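Kollix Tabletop Arm
Home > Arms and Grippers > Kollix

Can a machine tidy up after breakfast yet? Partly — and the parts it can do are a lot of fun to watch! The Kollix is a small two-finger arm from Grirum for people who want to try real chores at a real table: moving a cup, putting a spoon away, lining up wooden blocks.
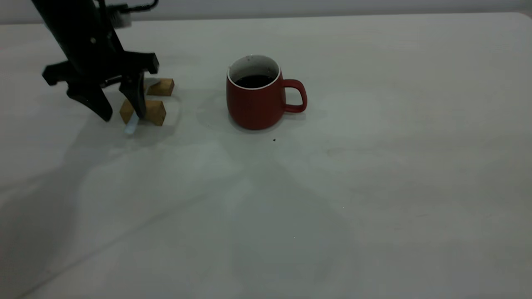
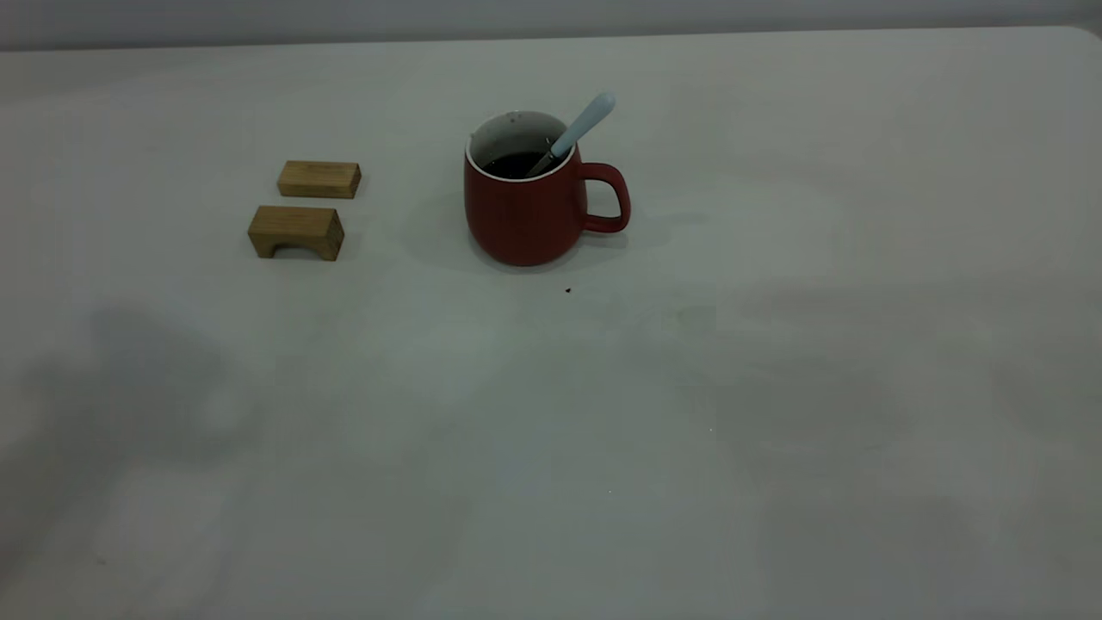
A red mug and two small wooden blocks on the tabletop.

Blocks are the easy part. Thin spoon handles are harder, and a full mug is harder still, so start slow and keep a towel close. We wouldn't leave it alone with the dishes, but for practice runs it's a joy.

In the box: arm, gripper, 3 spare finger pads, power supply, printed guide
Reach: 27 inches
Saved routines: up to 100
Setup time: about 5 minutes

Works with the Saavedra table clamp and the Emus control app (sold separately). Softer finger pads are due in August.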